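Villemach wire washstand rack, black

Washstand and Bathroom Storage > Countertop Racks > Wire

Product code: VM-W4
Supplied by Effiong Trade Supplies, Horkthorpe

Overview

The Villemach is an open wire rack for keeping toiletries upright on a counter, shelf or vanity top. It is made up of a cage of thin horizontal and vertical bars standing on a flat, dark base. It is sold to guest houses, small hotels and letting agents who restock the same items between stays, and it is equally suitable for a family bathroom.

The cage is open at the top. Tall items such as toothbrushes, combs and razors stand against the bars and remain visible above the rail. Shorter items sit in the middle. Stock can be checked from any side without taking anything out.

The rack is supplied assembled. No tools or wall fixings are needed.

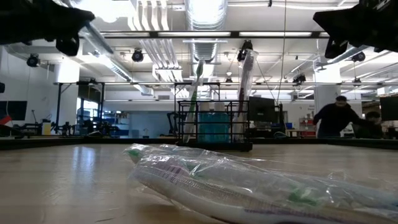 Loading and use

Place containers first, in the middle of the rack, with the caps upwards. Toothbrushes go in afterwards, one on either side. They may be put in with their wrappers on, as is usual for guest supplies, and will lean slightly against the bars. A lean of this kind is normal and does not affect the stability of the rack.

Wrapped toothbrushes project well above the top rail. Allow for this when the rack is to go under a shelf or inside a mirrored cabinet. We recommend 300 mm of clear height above the counter for full-length adult brushes in wrappers. Children's brushes and travel sizes need less.

Large multi-packs should be opened and the brushes stood singly. A whole pack laid across the top of the cage makes the rack top-heavy and hides the contents.

Specification

Type: open-top countertop rack
Cage: powder-coated steel wire
Base: flat, dark, fixed to cage
Height of top rail: 82 mm
Feet: 4, clear, self-adhesive (fitted)
Colour: black
Assembly: none
Pack quantity: 1, or trade carton of 20

Contents shown are not included. Toothbrushes and containers are listed separately under Guest Consumables.

Surfaces

Suitable for sealed wood, laminate, stone, glass and ceramic. On oiled or waxed wood, place a thin mat under the rack for the first few weeks, as the adhesive on the feet can mark a soft finish. The feet should not be removed. Replacements are available in sets of 4 (code VM-F4).

The rack is not intended for use inside a shower enclosure or on the rim of a bath. The coating resists splashes and ordinary bathroom humidity, but standing water trapped beneath the base will shorten its life. In a room without an extractor, lift the rack and dry the counter underneath as part of normal cleaning.

Cleaning

Empty the rack. Wipe the bars with a soft cloth and warm water containing a little washing-up liquid, then rinse and dry. Toothpaste should be softened with water before wiping and should not be scraped off. Do not use bleach, limescale remover, wire wool or abrasive cream. Not dishwasher safe.

For holiday lets and guest rooms, clean at each changeover and check the bars for chips in the coating. A chipped rack will rust at the damaged point and should be taken out of service.

Changes to this product

From November the trade carton is packed with card dividers in place of individual bags. The rack itself is unchanged. Cartons with the earlier packing may still be sent out until stock is used up, and both carry the same product code.

Compatible items

Multonico drip mat, grey, fits under base
Multonico label clip, pack of 20, clips to any horizontal bar
Villemach soap dish, wire, black
Villemach tumbler holder, wire, black

The label clip is for room numbers or names. It does not fit the earlier Villemach rack with flat-strip sides, now discontinued.

Ordering and returns

Single racks are sent by post. Trade cartons go by carrier and need a signature. Orders placed before 2 pm are packed the same day if in stock.

Unused racks may be returned in the original packing. Racks with feet missing, or with marks on the coating, are not accepted for credit unless reported on delivery. For mixed cartons, account terms and repeat orders for several properties, contact Teresa Kaczorowski at the Horkthorpe trade counter and quote the product code.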